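Ticket: Collar alerts arriving late, K9 heat and door-pop system
Product: Nindero vehicle kit, software 3.3 on the in-car unit
Opened by: K9 unit, Clatow Police
Status: Pending customer

Hi all,

I look after the gear for our three dog cars, on top of being a handler myself, so please forgive me if some of this is handler talk and not computer talk. I'll try to put down everything I've done so you don't have to send me back to do it over.

The short version is that the heat alarm in car 26 is fine, the remote door pop in car 26 is fine when I'm standing next to it, and the door pop is NOT fine once I've walked off a ways. I press the button on the vest remote and sometimes the door opens right away, sometimes it opens after a long wait, and twice now it hasn't opened at all. That's my backup in there. If I'm in somebody's back yard and I need the dog, I need the dog.

The other two cars don't do this. Same kit, same year, same remotes, put in by the same shop (Ranjbar, out on the county road, they do all our light bars too).

What I've tried so far, in order:

1. New batteries in the vest remote. No change. I used the ones from the box you shipped with the kit, then thought maybe the box was old, so I bought fresh ones and did it again. Still no change.

2. Swapped remotes between cars. I paired my remote to car 33 and it worked every time, all the way to the far fence of our training field. Then I paired the remote from 33 to my car and it started acting up just like mine had. So to me that says it's the car and the remote is off the hook. I put them both back the way they were afterward and the pairing took on the first try, two beeps and a green light.

3. Checked the antenna. It's the little black stub on the roof behind the light bar. It's tight. I wiggled it while my partner for the night kept pressing the button, and wiggling it made no difference either way.

4. Pulled the cover off the control box behind the kennel insert and looked for anything loose. There was a LOT of dog hair in there. I vacuumed it out (it felt good, I'll say that) and pushed on all the plugs. Nothing moved. The fan that clears the heat spins up on its own and the window drop works too.

5. Restarted the unit by holding the two outside buttons until the screen went blank. It came back up with the usual message and the time was wrong, so I set the time. After that the door popped perfectly for one whole shift and I figured we were done. Next night it was back to its old tricks.

6. Turned off everything else in the car one thing at a time. This is where it gets interesting, or I think so anyway. With the new in-car router off, I got 50 presses out of 50 from the far side of the lot. I had the dog out of the car and in his run for this, by the way, he doesn't need to hear that door bang 50 times. With the router back on I got 17 misses or slow ones in the same number of presses, same spot, same lot, me standing on the same oil stain.

So the router is my main suspect. It's a Clastura, the flat kind, and it went into car 26 in May. The other two dog cars are still waiting on theirs. I looked back through my own notes and the first late door I wrote down was from the end of that month, during a building search. I didn't think much of it then, I figured I'd pressed it through my glove.

I asked Ranjbar if they could just move the router and they told me it's mounted where the city's paperwork says to mount it, right up next to your control box, and they'd want something in writing from you before they shifted it. Fair enough.

The event log out of the unit has 3,066 lines in it. I tried reading it and got as far as page two. There's a line that shows up over and over that says RX WEAK RETRY and then a number. I don't know if that's normal. In car 33 I only see it a handful of times, and the log there goes back just as far. I can send you both logs, just tell me where, because the upload button on your site wouldn't take a file that size and gave me a red box with no words in it.

Things you'll probably ask me:

Does the door ever open on its own? No, never. That's the first thing I'd have yelled about.

Does the heat alarm still page me? Yes, every test. I ran it with the dog out and a hair dryer on the sensor and got the page on my phone and the horn on the car inside of the time your manual says.

Does the manual switch on the driver's side work? Yes, always.

Has the car been in a wreck or had any work done? No wreck. Oil change, front brakes and the router.

Which way does the car face when it happens? I never thought about that until your phone person asked me. It does seem worse with the nose pointed at me, but I haven't tested that properly. I can do it if it helps.

For now I've gone back to the old way on car 26, meaning I either have the dog out on a long line with me from the start or there's an officer standing at the car who can open the door by hand. It works but it ties up a person we don't really have at night. My sergeant has asked me two times this week when it'll be fixed, and I'd love to have something to tell him.

What I'd like from you:

- A yes or no on whether that router is known to step on your remote.
- If yes, how far apart the two boxes need to be, in writing, so I can hand it to the shop.
- Whether the stub antenna can be traded for the taller one in your catalog, and whether that changes the warranty.
- A place to send the logs.

Update, same ticket

Thanks for the quick call back. I did the test with the car turned in each direction. It is worse with the nose toward me, and it's best when I'm off the back bumper on the passenger side. I did it in the empty end of the fairgrounds lot so there wasn't anything around to bounce off of. I also did it again with the router off, and with the router off it didn't matter which way the car was facing, every press worked.

I then tried what your guy suggested and unscrewed the router and set it up on the dash as far as the wires would let it go (I've got photos of how it was mounted, and it's back that way now). That helped plenty. I had two slow ones and no misses. So it doesn't cure it, but moving it even that far clearly does something.

One more thing that may or may not matter. When I had the cover off again I noticed the antenna wire from your box runs under the same clip as the router's power wire, and the two are side by side all the way up the door post. In car 33 your wire is by itself, naturally, as there's no router yet. If it's as simple as running it up the other side I'd be a very happy man.

Update, same ticket

Logs sent to the address you gave me, in two pieces. The second piece bounced the first time so you may end up with it twice, sorry about that.

I've also asked the city to hold off on putting routers in the other two dog cars until we've got an answer. They weren't thrilled, there's a schedule, but they agreed to leave the dog cars for last. So there's some time, though not a whole lot of it.

The dog's doing great, since you asked. He had a nice find behind the feed store this week, worked on the long line the whole way, and he got his ball and about half of my sandwich.

I'm on nights through the end of the month, so the best time to call is after 3 in the afternoon. Before that the phone's off and I'm asleep. If you need somebody at the car during the day, leave a message at the front desk and they'll walk the keys out.

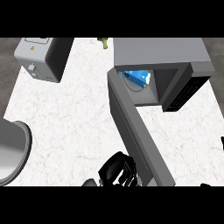 Nindero Support: We've read both logs and the retry lines in car 26 match the times the router was sending. Please have the shop run our antenna wire up the opposite door post, away from the router's power wire, and leave the router where it is for now. A letter saying so is on its way to you and can be handed straight to Ranjbar. The taller antenna is fine to use and doesn't change the warranty, but please do the wire first and repeat your 50 presses before you order one. Keep working the car with an officer at the door until you've sent us those results.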